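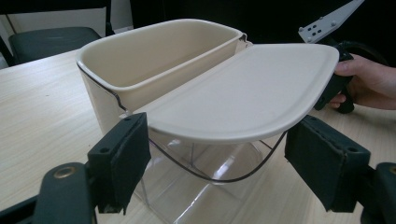

From: Pylyp Kostiuk
To: Gilani storage list
Date: Jun 8, 2026
Subject: Re: two-part containers, dry goods, lid side

> I have two of the clear-base containers with the cream bin on one side
> and the flat lid on the other. The lid side holds rice, the bin side
> holds the scoop and bag clips. Three questions.
> 1. Can the bin be filled too, or is it only a tray?
> 2. The wire handle hangs down in front and catches on the shelf edge.
> Does it come off?
> 3. Is there a trick to cleaning the curved ridge in the base? Flour
> sits behind it.
> For reference these are the Brarness ones, bought in February.

Taking these in order.

1. The bin can be filled. It is deep and has a rolled rim, so it takes more than clips. It has no cover of its own on mine, so I would keep anything that goes stale on the lid side. I use the bin for sealed items: tea bags in their wrappers, yeast packets, stock cubes. Loose rice in the open half is a bad idea in a kitchen with moths. If you do put weight in it, fill the base first. With the base empty and the bin full, mine leans toward the bin side when lifted.

2. On mine the handle comes off. Spread the two ends a little and lift them out one at a time. Do not pull both at once. It is thin wire and it will take a bend, after which it never hangs straight. If you want to keep it on, swing it over to the back before you slide the container onto the shelf. My shelf clearance is 10 mm above the lid and the handle will not stand up in that, so I took it off two of mine and left it on the one that travels between the pantry and the table.

3. The ridge. Brushes push flour further in. Tip the base out dry, tap it upside down over the bin, then wipe along the curve with a dry cloth wrapped around a butter knife. Wash only after that. If you add water first you get paste, and the paste shows through the clear wall.

Some measurements from my own set, which may or may not match yours. Rice to just under the ridge weighs 75 g less than the bag I buy, so there is always a small remainder to store elsewhere. I now put the remainder in a Grulletik jar and use it first.

One addition on lids. The flat lid has a slight rim along the curved front edge. Lift there. Lifting at the hinge end loads the small notched lip, and that is the part I would expect to go first. I have no failure to report, but I opened and closed one of the older ones from the hinge end for a while and the lip has whitened.

Labels: put them on the base, low down. The cream parts are matte and the tape I use leaves a mark on them. On the clear wall it peels off with warm water.

Has anyone on the list found a spare lid sold separately? Nolisden had the bin listed by itself the last time I looked, but no lid.

Pylyp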